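Search this site
Search
Last updated: June

I keep getting told that a treadmill desk will fix my back, my sleep and my mood. The latest push came from a Mustance flyer stuck in my door in Doston, offering one for 225 a month, or 300 if you want the "coaching plan." I don't know what coaching a person needs to walk slowly while answering email.

I tried one for 2 weeks at the Huaranga showroom's expense. My typing got worse. My back felt the same as it does after any day when I get up for coffee a lot.

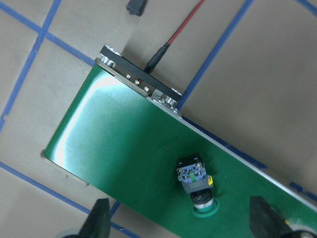

Walking outside costs nothing, and I notice the sellers never compare their product to that. They compare it to sitting still all day, so of course it wins. Strip off the screen and the app, and you're paying for a belt over a roller, same as the little green conveyor with its black end plate and silver screw holes. I doubt a conveyor needs a coaching plan either.

Stimska sells a cheaper model for 129, one payment, no app. A reader wrote in to say it's fine. Maybe it is. I'd want to hear from the same reader next winter, when there's laundry hanging on it.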